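Intro to Interior Design, Unit 4: Furnishing a Small Place on a Small Budget
Notes by Flor Cáceres, July 2022

Okay, so last time we did floor plans, and most of you drew a sofa that would never make it through the front door. I did the same in my first apartment! Measure the door first, then the hallway, then any turn on the stairs, and write those numbers at the top of your plan before you draw a single chair.

Now for money. Your client for this unit is Lizeth Benavides, who's renting a one-bedroom in the Arboleda building and has $3403 to spend on everything. I want you to set $1040 of that aside for the bed and mattress right away. People always try to shave that number down and I always mark it down, so save us both the trouble. What's left has to cover seating, a table, storage, lamps and whatever goes on the walls.

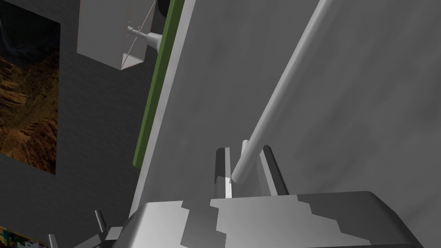
The way I like to split a budget is by how many hours a day you touch the thing. You touch a mattress for eight hours, a desk chair for maybe five, a console table for about as long as it takes to drop your keys. So the console table can come from a yard sale (mine did, and it wobbles, and I love it). Jeferson Bezerra asked in class where rugs fit in, and I gave a bad answer, so let me try again — count a rug as seating if people in the home sit on the floor, and as decoration if they don't.

Color comes next. Pick your big quiet color before your loud one. Walls, floor and the largest piece of furniture should get along without any help, and then you can have your fun with something small. If you hate it in a year, you're out one can of paint.

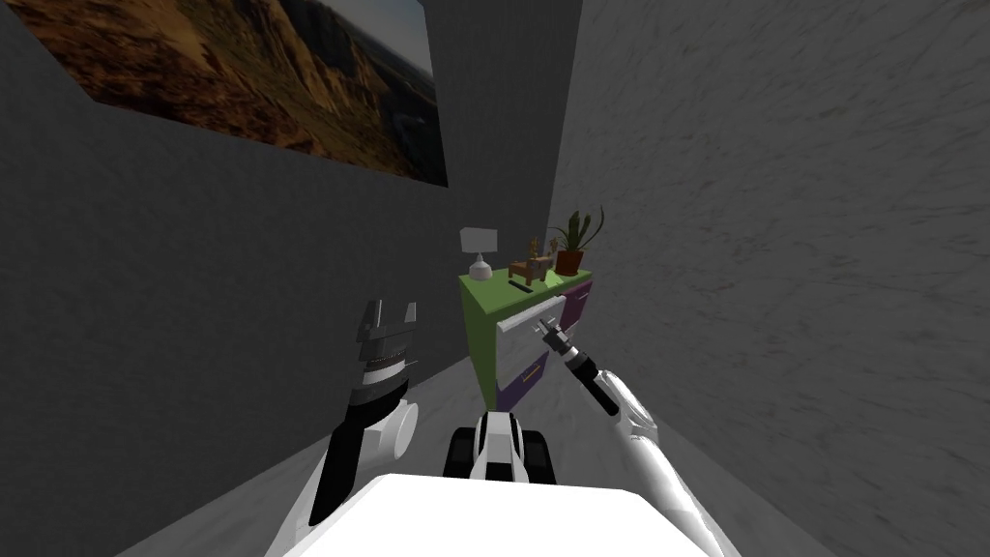

Lighting is where the points were lost on the June plans. One ceiling fixture per room isn't a lighting plan, people! I want at least one lamp at sitting height in every room, and I want to see the outlet it plugs into on your drawing. Extension cords across a walkway get an automatic redo.

For hanging art, measure to the middle of the piece and keep the middle near eye level. Over a sofa you can go a bit lower. Ignore anyone who tells you small rooms need small pictures.

What to hand in: the floor plan with the door and hallway measurements, the budget sheet, and one page on your color choices. Write that page the way you'd talk to Lizeth, please, with no "curated." Yavuz Sezer has the blank budget sheets if you missed class.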